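Teston Studio — Frequently Asked Questions

Updated September 18, 2024

These are the questions we get most often from people booking the main room. If yours isn't covered, write to Delia Coman at the front desk.
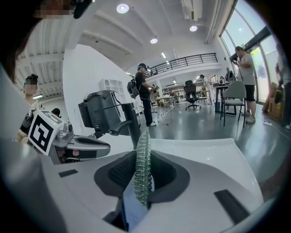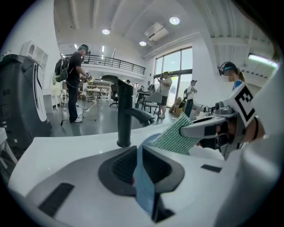
Main room: chairs and the tall windows (first photo) and the white sink counter with the black faucet (second photo).

How many people can we bring?

The limit for the main room is 36, including your own crew. For anything larger, ask about the Rathjen hall next door, which holds 80.

What furniture comes with the room?

Chairs, including upholstered ones and a mesh office chair on casters, plus the wall shelf with open cubbies. You can move the chairs wherever you like. Please lift the ones with metal legs instead of dragging them. Folding tables are extra and have to be booked two days ahead.

Can we use the sink?

Yes, for rinsing cups, brushes and hands. Plaster, grout and oil paint can't go down it. If you work with any of these, bring a bucket with a lid and take it home with you.

What should we clean the counter with?

A soft cloth and dish soap. The surface is glossy and scratches show, so no scouring powder and no steel wool. Wipe around the faucet base last and dry it. Leave used cloths over the edge of the bucket under the coat hooks — they get washed here.

Something fell into the sink opening. What now?

Turn the water off and tell the desk. Rainer Engelhardt has the right tool for it and we would prefer that you didn't use a coat hanger.

Where do we put coats and backpacks?

On the hooks in the hallway, or in the cubbies if they fit. Keep the floor under the windows clear at the end of your booking.

Are there blinds?

No. The room is bright for most of the day. Anyone who needs it darker can rent blackout panels from us at $18 per panel.

Can we arrive early to set up?

By 15 minutes at no charge. Earlier than that counts as booked time.

How do we leave the room?

Chairs back along the wall, counter wiped, garbage and recycling in the bins by the back door. Cleaning fees have applied since May when this isn't done.

Is there parking?

Street parking only on the Brudville side. The loading zone is for unloading, and it is ticketed.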